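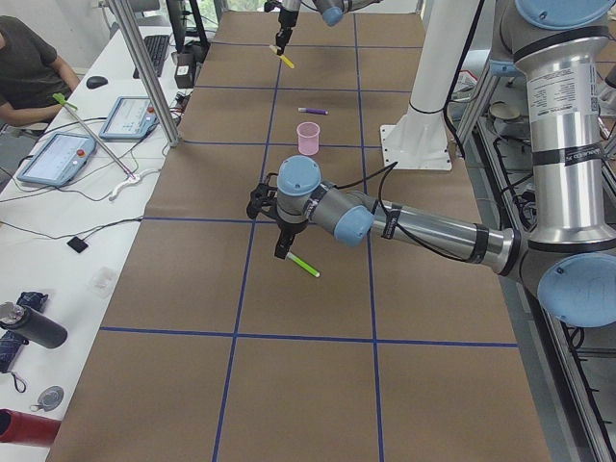

Hunex Employees' Association Questions Claims Made for Robot Kitting Trial at Jiston Plant

Print this page | E-mail this page

JISTON, 2019-04-09 - The association representing hourly employees at Hunex today asked the company to hold off on any staffing decisions tied to its robot kitting trial until the results have been measured against ordinary shifts, with ordinary orders, and shared with the people who do the job now.

Hunex packs art and classroom supplies. At its Jiston plant, 46 people work in kitting, the department where loose pens, markers, cups and small tools become the sets that customers buy. Since November the company has been running a trial with Skeltar, a systems integrator, in which two robot arms pick up markers from a papered table marked off in squares with blue tape. One arm reaches in from the side of the table and the other reaches in from the far end. The company has told employees that the arms will "take over the dull part of kitting." The association would like to know which part that is, and who decided.

"I have stood next to that table plenty of times," said Apostolos Athanasiadis, president of the association and a kitting lead on the early shift. "An arm holding a green marker is a nice thing to look at. You bring a visitor over and they take out their phone. Then I walk back to my line, where the markers come in a carton with the flaps torn and two shades that look the same under our lights, and I wonder what I was supposed to learn."

What the trial covers

The trial handles single markers and small plastic cups. The pieces sit apart from one another on brown paper, inside squares large enough that a gripper has space to come down. On a kitting line the same pieces arrive in bulk. They roll and they hide under each other. Caps come off. A packer feels a loose cap while reaching for the next marker and pushes it back on without looking.

The association does not dispute that the arms can pick up a marker. Members have watched them do it. The dispute is over the distance between that and a finished set, and over the way this distance keeps shrinking in company presentations.

A summary given to supervisors this winter reported that the arms had completed 100 picks in a row without a drop. The summary did not say how long the run took, how the markers had been laid out beforehand, or who laid them out. The association asked all three questions in writing and has received an answer to none of them.

Who does the work around the robot

The trial cell also needs people. There is a white desk alongside the table with a keyboard, a mouse and two teach pendants, the handheld tablets used to move and program the arms, each with its red emergency-stop button. Somebody sits there while the cell is in use. Somebody tapes the grid, replaces the paper and puts the markers back where the arms expect them.

None of those hours appear in the company's estimate of labor saved. They are charged to the project. Once the project ends they will be charged to a department, and the association expects that department will be kitting.

Four employees were moved from the packing lines to help with the trial. They kept their packer pay grade. They reset the table, note down stops and call the Skeltar technician when an arm halts and will not restart. Two of them have been shown how to use a pendant. The association holds that a person trusted to move a robot arm is doing a different job from the one on the old job sheet, and should be paid for it.

"They were told it was a chance to learn," Athanasiadis said. "Fine. I like learning. Put it in the job description, put a rate next to it, and give them a certificate they can take somewhere else if this place decides it doesn't need them."

Lessons from the labeling line

Longtime employees remember the automatic labeling line, bought from Kordestani and introduced with much the same language. Hunex said at the time that the line would free up staff for more interesting tasks. The labeler runs well today and members say so. It also took far longer to settle than planned, and the more interesting tasks consisted mostly of standing at the outfeed and peeling off crooked labels. When it runs, the operators have to keep its pace, and breaks that used to be taken when a pallet was finished are now taken when the machine is down.

That history is why members are slow to clap for the new cell. A machine can be a good machine and still leave the people next to it with a worse day. Pace is the thing members bring up most. On a hand line, a packer who is sore or tired can slow a little and make it up after lunch. A line built around two arms may not leave that room, and the association has seen no plan that even mentions it.

There are possible gains as well, and the association has put them to management. Kitting is hard on wrists and thumbs. Small sets with many identical pieces are the worst of it, and if the arms could reliably take those orders, plenty of members would hand them over gladly. The company's list of candidate products does not include them. The list was drawn up from margin figures, according to the supervisors who have seen it, and strain complaints were not considered.

What the association is asking for

The association has asked Hunex to agree to the following before the trial is extended or a second cell is ordered:

- A test of no less than six weeks on live orders, with markers delivered in the cartons used on the lines.

- A full count of hours, including setup, resetting, cleaning and waiting for a technician.

- A written pay grade for anyone who operates, resets or monitors the cell.

- Emergency-stop and safe-approach training for every person whose station is next to the arms, given on paid time.

- No reduction in kitting hours based on results from the trial table.

- A seat for a packer at the meetings between Hunex and Skeltar.

The last item has been refused once already. The company's reply said that the meetings are technical in nature. The association points out that the packers know which caps come off, which cups tip over when a marker is dropped in too fast, and which cartons have to be cut open from the bottom. Those are technical matters too, and so far the integrator has been finding them out one stop at a time.

The association has not called for the trial to be shut down and is not planning any action over it. It has offered to meet with plant management at any time during working hours and to help draw up the live-order test. Members will be shown the company's response, in full, when it comes.

"If the numbers are good, show us the numbers," Athanasiadis said. "I'm willing to be talked into it. I've been talked into things before. But it will take more than a marker and a cup."

About the Hunex Employees' Association

The association represents hourly employees in kitting, labeling, receiving and shipping at the Jiston plant. It is funded by member dues and receives no money from Hunex or its suppliers.

Media inquiries: Apostolos Athanasiadis, President, Hunex Employees' Association, Jiston

Print this page | E-mail this page

Contact | Copyright Hunex Employees' Association. All rights reserved. | Back to top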